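Shop > Handheld grippers > Kosomex pair, left and right

Kosomex handheld gripper pair
Posted Oct 30, 2018 by Bandham workshop

Sold as a pair. Light grey bodies, black fingers, square marker on each. For recording grasps by hand before you put anything on an arm. We've been trying them against the older Hernel set since April and this is where we've got to, will tidy up this page when there's time.

Weight is 421 g each without the marker plate. Jaw travel is fine for boxes, tins, mugs, most things off a desk. Not great on anything soft, the Hernel fingers are still better for cloth. Closing is lighter than the Hernel, you notice it after an hour.

Flat things are the real test. A slim black box on a smooth table top, cable coming out from under it, you want to come in at the corner with the left one and keep the right well back until the box has lifted. Go at it square on and it just slides away from you. Same with cables generally, do the box first and the cable after. 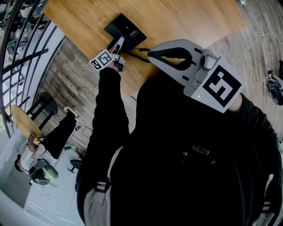 Wrist angle matters more than we thought. Keep the marker face turned out or you lose tracking and the whole take is no good. Markers are screwed on, four screws, dont overtighten. Spare plates in stock.

Controller: works with the Mwakalinga box, firmware 18 or later. Older firmware will see the left gripper but not the right. We ran 500 takes on each set, same table, same objects. Kosomex dropped fewer, Hernel was quicker to set up. If you're only doing short sessions the Hernel is cheaper and probably enough.

Finger pads are rated for 1000 closes by the maker. Ours went past that and still grip, but the edges are are starting to round off so order pads with the pair if you're doing a lot.

In the box: two grippers, two marker plates (fitted), hex key, one charging lead. Controller not included. Straps not included either, people keep asking.

Loan sets: one pair, two weeks max, send it back with the pads on please.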